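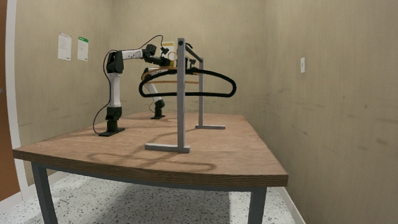
Simulated two-arm cell with the hanger rail, as used in the demonstration.

Handling and Automation, Unit 2
Notes from the Trotach open day

These notes are for everyone on the module, whether or not you came on the visit. If you did come, please read them anyway and add your own in the margins, because the day went by quickly and I know some of you were still talking about the first demo when the third one started. Nothing here replaces the reading for the unit.

Where we went

Trotach opens its handling lab to students every September. This year they had three stations: packing, a conveyor sorting line, and the two-arm hanger task, which I had been looking forward to all summer. Masaru Nagano ran the hanger station and gave us far more of his time than the timetable allowed. The whole group saw the simulation first, on the big screen, and then went through to the real cell in smaller groups.

I was so pleased they did it in that order! You meet the problem in a place where you can stop it, turn it round and look at it from behind, and by the time you are standing next to the real thing you know where to look.

The task

Two arms share one wooden table. Between the grey stands there is a crossbar at the top, and two clothes hangers hang from it, a black one and a tan wooden one. The job is to take a chosen hanger off the bar and put it back on, leaving the other one where it was.

It sounds like something you do every morning half asleep. Try it slowly at home, though, and watch your own hands. You lift, you tilt a little, you clear the bar, and the hook comes away at an angle you never planned. Your other hand has very often gone up to steady the neighbour without being asked. All of that has to be written down or learnt somehow before an arm can do it.

Points from the talk

Reach. The nearer arm is bolted down on the left and has to come in high, with its upper link level and the gripper up near the crossbar. Masaru spent a good ten minutes on base position alone. Move the base towards the bar and the elbow runs out of room; move it away and the wrist is working at full stretch, where small errors grow. (Compare the workspace sketches from our second lecture. Same argument, nicer furniture.)

Sharing the space. The second arm stands further back, partly behind the hangers, and its gripper works close to the hooks. So you have two grippers near the same short piece of bar. Their planner, which they call Hayashi, treats the space round the bar as something to be booked: one arm has it, the other waits or holds still. Someone asked whether both could move in there together. Yes, was the answer, but the first version that tried it was slower, as each arm kept giving way to the other. I loved this – two people in a doorway, both saying "after you".

Contact. A hanger isn't fixed to anything. It swings, it slides, and a nudge on one passes to the next. In the simulator the awkward part is the hook on the bar, a thin curved thing resting on a straight thing. If the contact model is too stiff the hanger chatters; too soft and it sinks into the bar. Masaru showed both, and the chattering one got a big laugh.

Why the room is there. The simulated room has a speckled floor, scuffed walls, sheets of paper pinned up, even a door. I asked whether this was just for show. His answer was that the control software looks at pictures, and if it has only ever seen a clean blank background it can be thrown by an ordinary wall. The shadow of the hangers on the tabletop matters for the same reason.

Results they shared

In simulation they had made 1177 attempts with the current settings. On the real cell the figure was 200, and 87 per cent of those ended with the right hanger back on the bar. Please copy these down with the conditions attached: same two hangers, same stands, lighting kept steady. Masaru was very open that a thicker hook would lower the score, and that they haven't yet tried a hanger with a coat on it.

The real cell

Louder than I expected, and slower. One group saw a clean run; mine saw the hanger catch on the bar and the arm back off and go in again, which for teaching purposes I would have paid for. Look up "compliance" in the glossary before the seminar and think about what the arm needed to feel in order to back off.

Follow-up work

1. Sketch the table from above. Mark both bases and the bar, and shade the part both arms can reach. Rough is fine.

2. Write the hanger task as a list of steps for one arm, then for two. Note every place where one arm must wait for the other.

3. Pick one thing that differs between the simulation and a real bench and say how you would test whether it matters.

Bring all three to the seminar, on paper if you can, as we'll be passing them round. Anyone interested in the summer placements should speak to me soon. Trotach takes students, and so does Candemix, who supplied the conveyor on the sorting line. Notes on that station are in the next handout.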